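Home About us Services Our people Jobs Contact

About us

By the Torkgate office
05/06/2023

Torkgate cleans, packs and restocks for hotels and clinics. There are 144 of us on the books, and most of us still do the job with our hands.

Where we stand on automation

We get a sales call about robots most weeks, and we've learned to be careful. In our first trial, a sorting arm sold to us as the Maes was meant to save 1000 hours a year. The hours moved to the people clearing its jams, who were on the same pay as before. We sent it back after eight weeks.

The current work is slower and we like it a little better. Staff use hand-held grippers to do ordinary jobs so that a machine might one day copy them. We call it the Dranda project. Whether the copying will ever be good enough for a paying customer, we can't say, and we'd be wary of anyone who can.

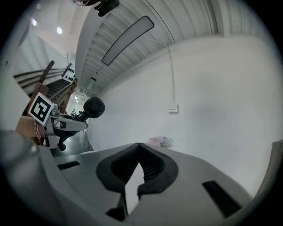

What changes for staff

Gripper shifts are paid at the skilled rate and run for two hours at most. Wrists get sore. Anyone can say no and go back to their regular roster. We've agreed in writing that no job will be cut on the strength of a demo, and that the people who taught a task get first pick of the work that replaces it. Some of our crew think that promise is worth very little. They may be right, and we'd sooner hear it in the lunch room than read it in a resignation letter.

Our parent company, Stomum, would like this page to sound more excited. We'll revisit the wording in June next year.

Comments (3)

mopbucket8: Skilled rate is good. What happens to it once the teaching's done?

Fern_L: I worked with the Maes. Eight weeks was generous.

nightroster: Put the written agreement on this page please, the whole thing.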